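Last updated Apr 12, 2020. If your question isn't answered below, open an issue and put the word "Virar" in the title, or it lands in the pile with the printer driver complaints.

# Virar FAQ

## General

### What is Virar?

Virar is the task layer we run on top of Gitby, our motion planner. You tell it which things belong in which bins, it looks at the table, and it hands Gitby a list of picks in an order it considers sensible. You may not consider it sensible. There's a setting for that, called `order: manual`.

### Is it a simulator?

No. Quezada is the simulator. Virar will talk to Quezada or to real arms and can't tell which, so check the `target` line in your config before you press Enter. Everyone skips this check once.

### Who makes it?

Savirard, which is a grand name for a small team with a shared calendar.

## Perception

### Why does it keep mixing up my jars?

By default Virar sorts by lid color. Lids are large, flat and usually facing something, and in our March test set of 442 picks they beat labels by a comfortable margin. The trouble starts when two different things wear the same lid. Give those objects a `label_hint` and the classifier will try to read the front of the jar, provided the front of the jar is turned toward a camera. Jars have no manners about this.

### Can it see clear plastic?

It can see that something is there. Depth on clear containers is poor, so Virar falls back to the color image and guesses a height. The guess comes from `clear_default_height`, and if you leave that at zero the gripper will be very brave.

### Do I need both the wrist view and the head view?

For bins, yes. The head view decides what is where, and the wrist view corrects the last stretch of the approach. With one of them turned off, Virar still runs and prints a warning every cycle, which is our idea of encouragement.

Bins and small containers from the wrist, then from the head:

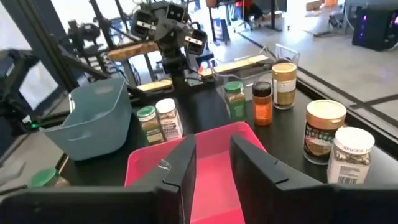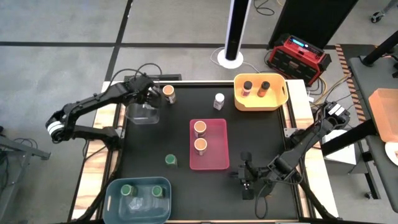 ### It found the bin but calls it a tray. Is that a bug?

It's a threshold. Anything with walls shorter than `bin_min_wall` becomes a tray, and trays get a gentler drop height. Set `force_type: bin` if you feel strongly.

## Planning and control

### Why does one arm stop and wait for the other?

Gitby reserves space before it moves. If both arms want the middle of the table, the one that asked second waits for the reservation to clear. It looks like politeness, but it's a lock. The timeout is 600 milliseconds, after which the waiting arm asks again, and again - you can watch this in the log if you're having a slow afternoon.

### Can I get rid of the reservations?

You can set `reserve: off`. Please do it in Quezada first.

### My plan fails with error 127. What now?

Gitby tried to start a helper program and couldn't find it. Your path is wrong, or you're in the wrong terminal. It has nothing to do with the arms, so you can stop recalibrating them.

### Why are the grasps so slow near the bin walls?

The planner samples up to 1,000 approach poses per object and throws out the ones that touch a wall. In a narrow bin that's most of them. Lower `max_samples` if you want speed, or use a wider bin, which has never needed a software update.

## Logs and tools

### Where do the logs go?

Into `runs/`, one folder per run, named by start time. Nothing deletes them. If your disk fills up, that's where to look first.

### Can I replay a run?

Yes, with `virar replay` and the folder name. Replay opens in Quezada by default and refuses to drive real arms unless you add `--live`. We made the flag easy to type and have had second thoughts.

### Is there a graphical interface?

There's a window with a Start button and a Stop button. Stop pauses the task list after the current move. It is not an emergency stop, and the red button on your desk still has a job.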